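Trirklow extends phone repairs after complaints over dead handsets

Apr 28, 2023

Phone maker Trirklow will replace handsets that fail within 13 days of purchase, the company said in a notice to dealers. Until now, buyers had to send the phone in for repair first and wait for a decision.

The change follows months of complaints about its budget model, the Yao 4. Owners said the phone would not charge or shut itself off during calls, and that service counters turned them away or kept the device for weeks without an update. More than 800 complaints were filed through the company's website between October and the end of March.
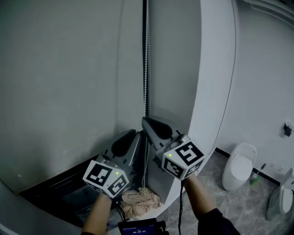

Under the new rules, a customer can take the phone and the receipt to any authorized dealer. If the fault shows up in a basic check at the counter, the dealer must hand over a new unit the same day or order one. Phones with cracked screens or water damage are not covered.

Trirklow is also adding four service centers. The first opens in Wirnbridge next month, in the former Drolitberg electronics store on the main shopping street. It will keep 1000 spare batteries and charging boards in stock, the parts that repair shops say run out most often.

Customers whose phones are already in for repair do not need to apply again. The company said it will contact them by text message and offer either a finished repair or a replacement. Refunds are still up to the store where the phone was bought.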